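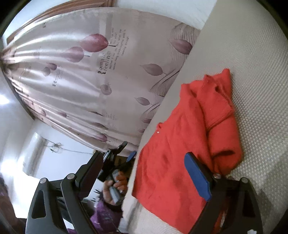

1 Mar 2021 - Red at last

I have been saving the red for the end and today I finally got it out! I've had blues and creams on my hands since November and I was so tired of blue. The red is a crumpled heap at the moment and needs a good press before it goes anywhere near the cutter, but even like that it cheers up the gray so much that I kept walking back in to look at it.

So, where things stand. The quilt is going to be 138 blocks when it's done (I know, I know, it was supposed to be a lap quilt) and I have all the blue and cream ones sewn and stacked by row with a scrap of paper pinned to each stack. The red is only for the centers of the star blocks. Every star gets one red square and that's it. I tried two reds next to each other on the design wall last month and it looked like a flag for a country that couldn't make up its mind.

Got up early and did the pressing for the last cream row before breakfast. I am a convert to pressing seams to the dark side and letting them nest. Jessie Dow has been telling me this for years and I always said life was too short, and then I tried it on a single row and the corners just clicked together under my fingers. It's such a good feeling! I called her right away and she was very gracious and only laughed for a little while.

She also talked me into the Skorden thread. I'd been using up the Clellex spools from the big box I bought when the fabric store on Swanson Street was closing, and there's nothing wrong with it, but it leaves so much lint in the bobbin case that I was brushing it out every night. The Skorden is finer and my quarter inch seams are coming out a true quarter inch for once. I'm keeping the Clellex for basting, there must be enough left to baste a circus tent.

Did the math on the hand quilting while I ate lunch. If I put 100 stitches in a block, which is about as plain as I can stand, well, that's a lot more than the 4,000 I told everyone at Christmas! I was a bit stunned and then I was happy, because it means evenings and evenings of it, and the hand quilting is the part I like best. Radio on, feet up, hoop in my lap. I want to do feathers in the border too but I haven't dared draw them yet.

Backing is still not decided. I have five yards of the cream flannel, which would be cozy and would also be a beast to needle through. The other choice is the old blue sheet with the worn hem. Jessie says never use a sheet, the weave is too tight. My grandmother used sheets for everything and I still sleep under one of hers, so I'm going to quilt a little sample of each and see how my thumb feels.

Afternoon was mostly the machine being stubborn. It skipped stitches on a practice star, and I rethreaded it twice before I thought to change the needle. New needle, perfect stitches. I pulled the practice star apart anyway and it wasn't a waste, it'll make a potholder.

Tomorrow: press the red, cut the first strips, sew one star all the way through before I cut any more. Buy starch. Ask Jessie if she wants her Vutine ruler back or if I can hang on to it through the borders - it's the only one I have with lines I can read at night.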